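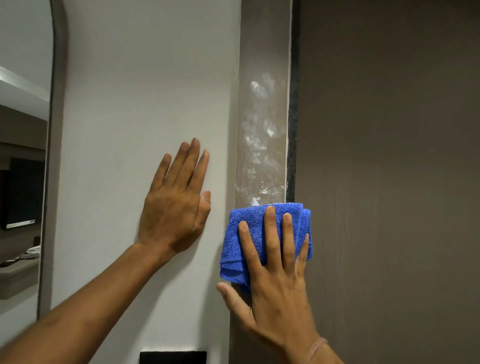
*Wiping down the vertical strip beside the white wall with a folded blue cloth.*

# Zekberg wet/dry sanding kit: three jobs in, and I love it

Feb 6, 2018

I run a small concrete crew, mostly garage floors, steps and countertops, and I've been polishing edges by hand for longer than my knees would like. When Giuliana Huaranga at Apaza (our supply house) told me she had the new Zekberg edge polisher in stock, I went over on my lunch break and came back with one. I paid $354 for the kit, plus tax. Three jobs later I'm very happy to tell you about it!

**What's in the kit**

You get the polisher itself, a splash guard, a length of water hose with a shutoff, a backing pad and six resin pads running from coarse to fine. The case is decent. The hose is stored in a coil so tight that it wants to stay coiled for the rest of its life, so leave it stretched out in the sun for an afternoon before you use it. The cord is 20 feet, long enough that I only needed an extension on one of the three jobs.

**On the job**

First up was a set of poured steps at the Skullcombe apartments. The noses had been chipped and patched, and the patch stood a hair proud of the old concrete. The coarse pad took it down so fast I had to slow myself down. What I like most is the low speed setting – it really is low, and you can feather a patch into the old surface without digging a trench around it. My old grinder has two speeds, off and too fast.

After that we did a countertop with an undermount sink, and this is where the tool won me over completely. The head is small enough to get inside the cutout, right into the corners, and the water feed stays where it should. I went through all six pads and the inside edge came out as smooth as the top. Deisy Bermúdez, who does our sealing, ran her thumb around it twice and asked if she could borrow the polisher for her own kitchen. (She still has the fine pads. Deisy, if you're reading this, I need them by May.)

The third job was a long garage threshold, dry, with the vacuum hooked up. Dust pickup is good along a flat face and only fair at an outside corner, where the skirt lifts off. Wear your respirator anyway.

**What I'd change**

- The splash guard screw is tiny and I've dropped it in slurry once already.
- The pads aren't color coded, just stamped on the back, and the stamp is hard to read when it's caked. I put paint marker dots on mine.
- The trigger lock sits right where my palm goes. I'm getting used to it.

**How it stacks up**

I tried the Ultel before buying this one. It was $363 without any pads, and it's heavier up front, so my wrist felt it by the end of a vertical face. It does have the nicer switch, and if you mostly work flat you may prefer it. For edges, steps and sinks I'd take the Zekberg every time – the balance is that good.

I've ordered a second set of pads and a spare splash guard screw, and the next thing it's going on is a fireplace hearth with a rounded front edge. I'll add a note here once that one's sealed.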